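Workshop Tips > Wood Care > Tabletops

Pale tabletops are so forgiving once you learn to wipe with the grain! I use a soft cloth, barely damp, and long strokes – no scrubbing in circles.
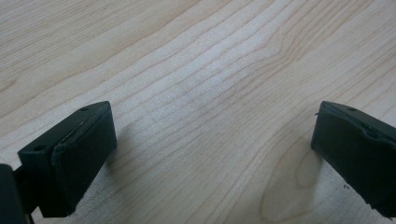
Dry it right away with a second cloth. For sticky spots, add one drop of dish soap and go again.

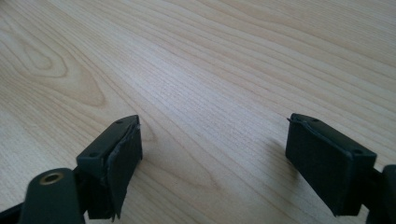 Curving grain on a light tabletop

If the finish is worn to bare wood, try 400 grit paper, very lightly, then wax. I love this part – Catherine Dalgleish taught me!

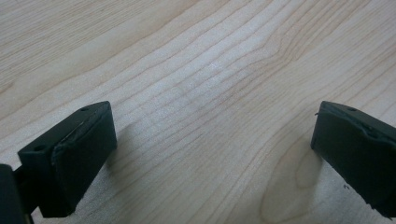 Wavy lines, with a paler patch under the light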